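Sorneo School of Housekeeping and Domestic Studies
Module 5: Order on Shared Work Surfaces
Handout for Session 2: Bowls, Cups and Small Hand Tools

Purpose of the session

Students will consider how articles of different use come to share one table, and how such a table is brought back to order. The session follows the reading on cupboards and drawers, which should be completed beforehand. Those who missed the first session may collect the notes from the Fedley Room before noon.

Terms used in this handout

Open vessel: a bowl, dish or basin, kept upright when in use and commonly nested when stored.
Standing holder: a cup, jar or tin in which long articles are kept on end.
Stray: any article lying outside its usual place at the time of tidying.
Clear ground: the part of a surface left free for work.

Sorting before moving

The usual error among beginners is to start lifting things at once. The table should first be looked over from one side to the other and each article assigned to a class. Kitchen vessels and hand tools form separate classes even where they stand close together. Strays are dealt with first. A screwdriver lying on a table on which a holder for screwdrivers already stands is the simplest case, and should be returned to the holder before any bowl is touched.

Bowls are then brought together. Where two bowls are of like shape, the larger is set down upright and the smaller placed inside it. Ribbed plastic bowls may catch against one another when pressed, and should be lowered into place without force. A bowl that does not sit flat is to be set down again before anything is put into it. 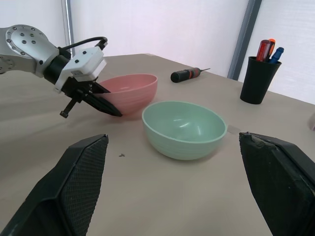

Laurinda Baptista holds that the bowls should go first, on the ground that they take up the most room and that a stray is more easily seen once they are out of the way. The department accepts either order in assessed work, provided that the student states which has been chosen and keeps to it throughout.

Use of colour

Colour is a useful aid where several people share a surface. Bowls of different colours may be given to different uses, for instance green for dry goods and pink for fruit. With screwdrivers, handle colour may be used to mark size or type of tip. It should not be assumed that a set bought elsewhere follows the same scheme. The Wilczyńska method, treated in Session 5, does without colour and relies on position alone.

Placing the holder

A standing holder belongs towards the back or side of the table, within reach of the hand that will use it. Long tools raise its centre of weight, and a narrow cup should not be overfilled. Handles point upwards. Tools are not to be stored in food bowls, even for a short time.

Wiping down

Once the clear ground has been restored, the surface is wiped from back to front with a damp cloth and dried. Crumbs and specks are easily missed on pale tabletops and are best looked for from a low angle.

Reading

Stöckli, Luzius. Notes on the Common Table. Nekivari, chapter 2.

Written work

Prepare a one-page plan for a shared table at home or at work, naming each class of article and its place. Plans are to be handed in at the start of the next session.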